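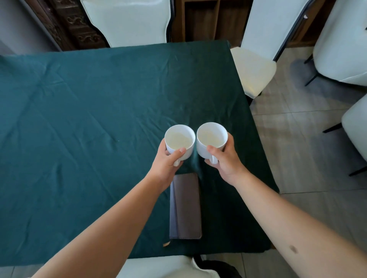
18 April 2020

Glaze test, white mugs, continued from the January pages.

Purpose for today: compare two mugs from the Mosoti glaze batch for how they behave with a milky drink. The two mugs have the same shape and the same white gloss outside. One is from the first firing (I call it T1), the other one from the second firing with slower cooling (T2). By eye I can not tell them apart, so the mark is under the foot, in pencil. Please do not wash the foot with the rough sponge, the pencil goes away.

Volume. Each mug holds 320 ml to the rim by weighing water. This was a surprise for me, I expected T2 to be smaller because of the longer firing. I weighed again after drying and got the same. Kitchen scale, not the good one, so the last digit has no meaning.

Liquid. Diluted milk, the same jug for both, poured to a similar level a little below the rim. I chose it pale on purpose. With tea we saw only the tea stain and it hid everything else. Against a white glaze the pale liquid is hard to read at the edge, but any gray line or small crack shows quickly when it is poured out.

Place. I did it on the dining table, with the dark green cloth on. The cloth is not flat, it has folds from the cupboard, and a mug put on a fold can stand a little inclined. For the level reading I should have ironed it or taken it off. Next time take it off. The dark color is good for judging the white outside though, much better than the gray bench. On the gray bench all whites look dirty.

What I did:

- rinsed both mugs with warm water, no soap
- dried them with paper, let them stand 16 minutes
- poured from the jug at 90 °C (thermometer in the jug, not in the mug)
- held one in each hand, close together, to compare the color inside and the heat on the handle
- emptied, rinsed once, looked at the inside under the lamp

Observations:

Heat. When just poured, the wall of both was too hot to keep the fingers on. I waited until it was comfortable to hold the lower body with the whole hand. I feel T1 slightly warmer near the foot, but my left hand is always more sensitive than the right, so I changed hands and then I was not sure anymore. I write "no difference" until somebody else repeats it without knowing which is which.

Handle. Small for my hand. With the fingers curled around it there is not much room, and the knuckle comes near to the wall. This is not a question of the glaze, but the Trelleck form has the same fault and I think we copied it. The drawing should get a bigger loop. I did not change the drawing yet.

Rim. Round and smooth on both. T2 has one place where I feel a small step with the thumb, opposite the handle. I do not see it, only feel it. It could be from the sponge before glazing.

Inside after emptying. T1 clean. T2 has a very thin skin of milk just under the rim that stayed after the first rinse and went away with the second. I can not say if it is the surface or only that I emptied T2 later. Bad planning from me – both must be emptied at the same moment.

Crazing. None seen in T1 or T2 with the naked eye. The ink test is still to do. The ink from Gostedum is nearly finished, I have maybe enough for two mugs if I use the small brush.

About the wheel speed for polishing the foot: in the January notes there are two different values. The correct one is 3000, I checked on the machine. I crossed out the other.

Open points

1. Repeat the hot pour with T1 and T2, blind, another person holding.
2. Ink test on both, leave overnight.
3. Ask Vusero if their slower cooling program can be loaded in our kiln or if we must type it in by hand.
4. New handle drawing, inner opening wider. Measure a mug that everybody likes first.
5. Take the cloth off before reading levels.

Both mugs are back on the shelf with the tests, upside down on paper. Do not use them for coffee before the ink test is done, please. After that I do not mind.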